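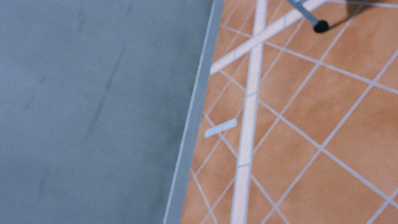
Blue-grey surface and tiled floor

Who Draws the Lines? Voting Maps Explained

Have you ever shared out a pizza and ended up with one gigantic slice and one that was mostly crust? Then you already know a bit about what I want to talk about today. I love maps (I had one of the whole world over my bed when I was eight) and my favourite kind is one that most people never look at. It's the voting map!

When grown-ups vote for their local council, they don't usually all vote for the same people. The town gets split up into bits, and each bit picks its own councillor. In lots of places those bits are called wards. When people vote for Members of Parliament, the bits are much bigger and they're called constituencies, which is a mouthful. Say it slowly: con-stit-you-en-sees. It took me ages to learn to spell it.

The edges of these bits are called boundaries. You can't see them when you're walking along. There's no painted stripe on the pavement, and you could cross one on the way to the shops and never know. Your best friend might live over the road and be in a different ward from you.

So let's make up a town. I'm calling it Clovberg, and I'm giving it three wards: Udano, Lemer and Thomas. (Yes, a ward called Thomas. It's my town, I can do what I like.) Each ward chooses one councillor.

A long time ago, when somebody first drew the lines, every ward had 400 voters. Lovely and even. But people move house, don't they? New flats went up in Lemer, and now it has 444 voters. Over in Udano a big factory shut, lots of families left, and there are only 118 voters still there. Thomas hasn't changed a bit.

Lemer still gets one councillor. Udano still gets one councillor too. That means a single vote in Udano counts for a lot more than a single vote in Lemer, where it has to squeeze in with hundreds of others. If you lived in Lemer you might be rather cross about it. I would be!

The answer is to redraw the map. A few streets from Lemer could be moved into Udano, and perhaps some from Thomas as well, until the three wards are closer to the same size again.

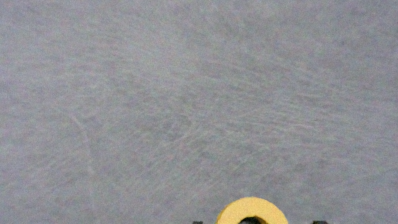
BUT CAN YOU CHEAT?

Ooh, yes. You can, and this is the part I find really interesting.

Try it with some friends, or with coloured counters if your friends are busy. Imagine nine children voting on a fruit for snack time. Five want apples and four want oranges. If everybody votes together, apples win. Easy.

Now put the children into three groups of three. Each group votes, and the fruit that wins the most groups is the winner. What if I'm in charge of the groups, and I'm mad about oranges? I put three apple fans together in group one. They win their group, hooray for them. Then I put one apple fan with two orange fans in group two, and do the same again in group three. Count it up and oranges have won two groups out of three! There were more apple fans the whole time, and I didn't change a single vote. All I did was choose where everyone sat.

Doing this with real voting maps has a fantastic name: gerrymandering. Sometimes it makes wards with very odd shapes, all long and wiggly, stretching out to grab one street and miss the next.

So who should hold the pen?

In some countries the politicians who have already won get to draw the map themselves. You can probably see why other people grumble! In the UK the job goes to groups called boundary commissions, who aren't supposed to take sides. They look at how many voters live in each area. They look at rivers and big roads, and they try not to chop a village in half. Then they show everyone the new map and ask what people think of it, and anyone can write in, even you.

Does everybody agree at the end? Not usually. People get very fond of their own patch, and sometimes a really noisy argument starts over what the new ward ought to be called.

Have a go

Draw your own town on squared paper. Put a dot for every voter, as many as you fancy, but make them clumpy in some places and spread out in others. Now split it into 4 wards with the same number of dots in each. Mind the river if you've drawn one!

Then ask a grown-up which ward or constituency your home is in. I bet some of them have to look it up.

Words to know

Boundary: the line where one area stops and the next one starts.
Councillor: a person chosen by voters to help run the local area.
Ward: one of the parts a town is split into for council voting.
Gerrymandering: drawing the lines so that your own side has a better chance of winning.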